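Letgate Hand-Held Gripper Pair

Sold as a pair, left and right, with cables
Demo days: Wednesday afternoons at our Wornmont shop, by sign-up

Hi, I'm Nadiia Hrytsenko, and I write most of the equipment pages at Jillelar. I like to try a thing before I put it on the site, so when our Wornmont shop ran its first open day for the Letgate I drove over, got there way too early, and ended up staying till they were stacking the chairs.

If you've never held one, the Letgate is a gripper you work with your own hand. You pick things up with its fingers, and what you do becomes practice material for a robot arm that has to learn the same job. I'd read the manual twice and still held the left one upside down for the first minute (the demo crew was very kind about it).

What surprised me most was how fast you forget about the tool. You start out thinking about your fingers, then its fingers, and after a while you're just reaching for stuff. My advice for a first session is to spend a few minutes opening and closing over a bare patch of table before you go after any object at all.

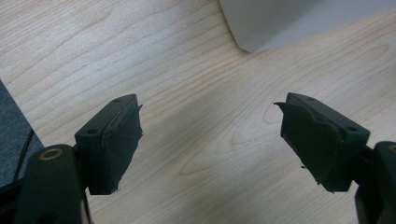
I also asked everybody about the finger pads, which is the question we get most by email. They're a wear part, plain and simple. They take all the rubbing, and if you work with hard plastic edges all day you'll go through them faster than somebody picking up socks. Each set comes with 2 spare pairs in the bag, and we stock more. You can stick them on yourself at your desk with no special tools. Trim the corners if you're fussy. I'm not, and mine have held up fine!

The task I liked best was the storage box. It sounds like nothing, taking a lid on and off, but a lid wants two hands that agree with each other, and that's where having a left and a right gripper really pays off. One holds, the other works the edge, then you swap because you started from the wrong side (or I did, anyway). A man from Doucet, a small packaging outfit up the road, stayed at that table so long that people started a line behind him.

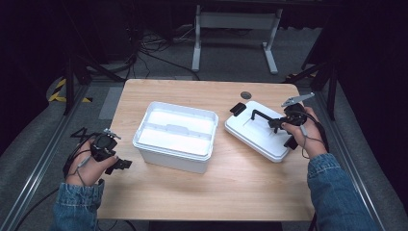
Two-handed work at the box and lid table, Wornmont open day.

A few things I wrote down that aren't in the manual:

Sit, don't stand. My shoulders were much happier once I pulled a chair up.

Let the cable hang loose around your wrist before you start. If it's tight you'll feel it on every long reach, and it gets annoying quickly.

Wear whatever sleeves you like, but roll up anything really floppy.

Take breaks. I did 16 minutes straight and my thumbs had opinions.

What you get
Left gripper and right gripper
One cable for each
Spare finger pads, 2 pairs
Printed quick-start card
Padded carry bag

Price and ordering
The pair is $1000, and shipping is included if you order through this page. Schools and labs can pay by invoice, just put your purchase order number in the notes box. We don't sell a single hand at the moment. I did ask, and the answer was "maybe next year."

Coming to a demo
Sessions start at 1:30 and the shop stays open until 5. Put your name down with the form at the bottom of the page and tell us if you want to bring your own objects, which I'd really encourage. Somebody brought a bag of dog toys in December and it was the best afternoon we've had. Parking is behind the building, and the door sticks, so push hard.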